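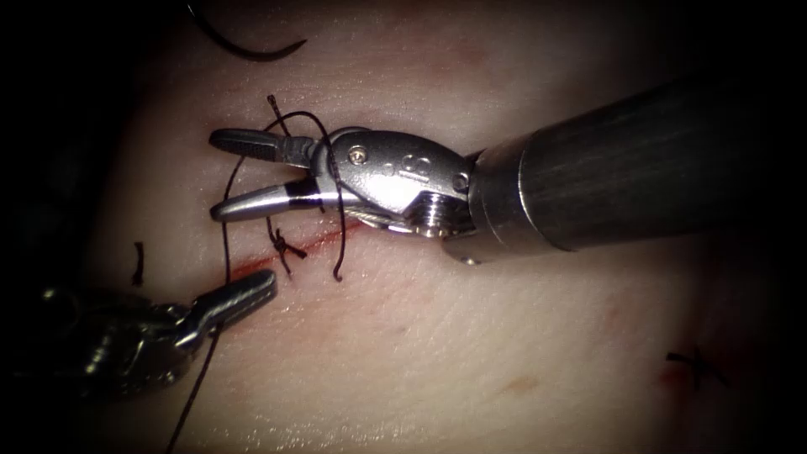
How many ballots can the Sestine 306 scan in an hour?
2303 single-sheet ballots, fed face up or face down.

Home | Tabulators | Ballot Boxes | Parts | Contact

Feeder capacity is 132 sheets. Ballots with stray marks drop to a separate tray for hand review -- the count continues. Paper weight: 70 lb text. Results print at close of polls. Ships from Derkville with key set and power cord.

Comments

Ilse Lambrechts: Does the tray lock separately from the lid?

Leif Lunde: Yes, second key. We used ours in the February primary and had one jam, caused by a folded corner.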